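Salehi Small Sellers Board > Packing and Shipping
Topic: Crate or bag for refills?

driris_dave wrote:
I sell bulk refills from my garage and I've gone back and forth on this all winter. Do you keep stock in hard plastic crates or just leave it in the bags? My crates pinch the bags at the rim and I've had 20 split on me since June.

muneck627 wrote:
Crates, always. But don't cram the bag in! Fold the top over the rim and leave some slack. Mine live right up against each other like so:

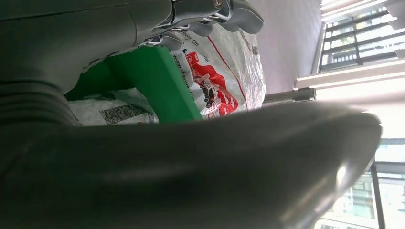 Green crate, white bag with the red logo

driris_dave wrote:
Huh. Bright green too, at least you won't lose it. I still say the crate is wasted space. Bags on a shelf, done.

teretow_packer wrote:
Disagree, Dave. Bags slump. I had one slide off a shelf and spent a whole evening sweeping (my own fault, but still). What matters more to me is having the scale right next to the crate so you're not walking back and forth. Liya's table is the setup I ended up copying, dark green top and all:

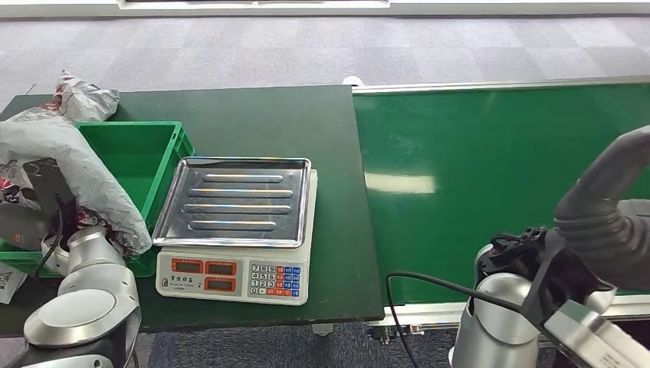

Posted by Liya Tekleab

The steel tray on top of the scale is the bit I'd steal first. I used a cereal bowl for ages and it rolled.

muneck627 wrote:
Ooh, keypad on the front, nice. Mine only has a tare button and I do the math on scrap paper.

driris_dave wrote:
OK the tray I'll give you. Still not buying crates though. Does anyone know if a tray like that throws off small weights?

teretow_packer wrote:
Zero it with the tray on and you're fine.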